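In Defense of the Thing That Only Does One Thing

2018-09-21

My neighbor Judite Abreu has a drawer in her kitchen that makes people laugh. It's got a cherry pitter, an egg slicer, a butter curler and a little gadget for hulling strawberries, and every time she has company somebody opens it looking for a spoon and gives her a hard time. You could do all that with a knife, they say. Well, sure you could. You could also dig a garden with a soup ladle.

I've been on the knife side of this argument most of my life. I bought the magazines, I did the big clear-out, I hauled three boxes of stuff to the thrift store in Clalldale and felt terrific for a week or so. Then May rolled around and I had a bucket of cherries to get through. I stood at the sink with a paring knife and juice up to my elbows, thinking about that pitter (which I'd owned for 18 years!) sitting on a shelf with a sticker on it.

So I've changed my mind, and I'd like to change yours. We've gotten way too fond of things that promise to do everything. I paid $119 for a Fovport, the countertop machine that chops and steams and kneads, and I have to get the manual out every single time. It kneads okay. It chops like it's mad at the onions. Meanwhile my grandmother's potato ricer has never once asked me to pick a setting.

It goes past kitchens, too. Shoaib Lodhi, who taught me what little woodworking I know, has a wall of jigs in his garage and most of them fit exactly one job. I used to think that was fussy. Then he let me borrow one and I cut a whole set of shelf pins in an afternoon, all the same length, and I'm a person who can't slice bread straight. All the thinking had been done before I showed up. There's something kind about that, somebody working out the hard part and leaving it in a shape you can use.

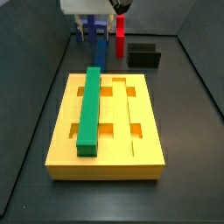 A yellow block with slots and a long groove cut into the top.

Yes, they take up room. I know. My closet is the size of a phone booth and I'm not telling anybody to fill theirs. But if you've got a tool you reach for one week a year, and that week goes better when you have it, keep the silly thing. I went back to the thrift store for my pitter, by the way. It was gone, so Judite lends me hers.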